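The Night Shift at Zerkeo

The alarm came in at ten past two, which was early for trouble. Most of what went wrong at Zerkeo went wrong around four, when the backups ran into each other and the old storage array started to complain.

I was on the second floor with my shoes off. The screen showed the map of the building, and the whole east wing had gone from green to gray. Gray meant the monitoring server couldn't see anything over there. It didn't mean the things were broken. I had learned the difference in my first month, after waking up three people for a loose cable.

I put my shoes on and took the flashlight, the laptop and the ring of keys.

The east wing had been a furniture warehouse until Zerkeo bought it. The network closet was at the far end, behind a door that still had a sign about forklifts. Inside was one rack, two switches and a patch panel labeled by a man who had retired before I was hired. He used a code. A blue dot was a phone, or had been. Two blue dots was a printer. A red line was something he had never written down, and in six years none of us had worked it out. There were 194 ports in that closet and five of them had the red line.

The top switch was fine. The bottom one had every light on, solid, no blinking at all. I had seen that once before, in training, and the instructor had told us to enjoy it because we wouldn't see it often. It was a loop. Somewhere in the building a cable was plugged in at both ends to the same network, and the traffic was going around and around with no place to get off.

I called the on-call number for Sosent, who held our support contract. A recording told me I was fourth in line. I set the phone on top of the rack with the speaker on and started pulling cables.

There is a right way to do this. You log in, you look at the counters, and you shut down the ports one at a time from the keyboard. But the switch was too busy to let me log in, so I did it by hand. Pull one, wait, look at the lights, push it back. I wrote each number on the back of a delivery slip. The music on the phone was a piano, the same eight bars, with a click where it started over.
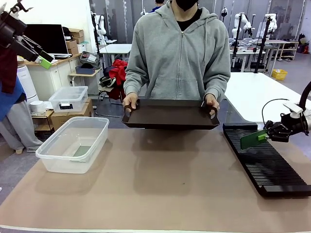

At port 31 I was third in line. At port 60 I was second. My knees hurt and I sat down on an upturned crate so I could reach the lower rows without bending.

Port 90 was one of the red ones. When I pulled it, every light on the switch went out for a second and then came back the way they should be, flickering, no two alike. The laptop made its small sound. I looked at the map and the east wing was green.

I ended the call. I was first in line by then.

The sensible thing would have been to leave 90 unplugged, write the ticket and go back upstairs. It was twenty to four. But I had the cable in my hand and I wanted to know where it went. I clipped the tone generator to the end, took the probe, and followed the noise.

It went up through the ceiling and along the corridor, over the break room, past the bathrooms. I held the probe over my head like a man trying to get a signal. Outside the old loading office the tone got loud, and then it went down inside the wall.

I had never been in the loading office. The lock was stiff but the ring had a key for it. There was a desk inside, a calendar turned to April, and a gray metal box on the floor with a sticker that said Juntunen. I knew the name from the inventory. They had made switches for a while, small ones, before I got into the business. This one had eight ports and a fan that sounded like it was chewing something.

It was running. Two cables came out of the wall and both of them were plugged into it. One was mine, from port 90. I put the tone on the other and walked it back, and it went to the same closet, the same panel, a different red line.

So the loop had always been there. Two cables, one little switch, a circle. But it had been up for 178 days according to our logs, and before that for longer than we kept logs, and it had never hurt anything. Something had been blocking it. The old man must have set one of those ports to stay quiet unless the other one died. It was a spare path. If one cable got cut by a forklift, the second would take over.

I went back and finally logged in. The setting was gone. I scrolled up through the change history, and at six the evening before there was an update, pushed to every switch in the building from a management tool called Zelau. It had put each port back to the standard configuration. The person who had approved it was me. I remembered clicking the button. I had been eating a sandwich.

I sat on the crate for a bit.

Then I put the setting back on both ports by hand, saved it, and saved it again to be sure. I plugged in 90. The lights stuttered and settled. I waited five minutes by the clock on the laptop with my hand near the cable, and the map stayed green.

The ticket took longer than the repair. The form had a box for cause and I typed "configuration change" - and then deleted it and wrote out the whole thing, with my name and the time. Under follow-up I wrote that the loading office switch should be replaced or removed, and that somebody ought to ask what it was still feeding, as six of its eight ports were empty.

There was a roll of white tape in the closet. I tore off a piece and stuck it to the panel under the first red line, and wrote on it in pen: backup path, do not reset. I did the same for the other one. That left three red lines with nothing written under them.

By then it was past four. Upstairs the storage array had started to complain, so I took the keys and went to see about it.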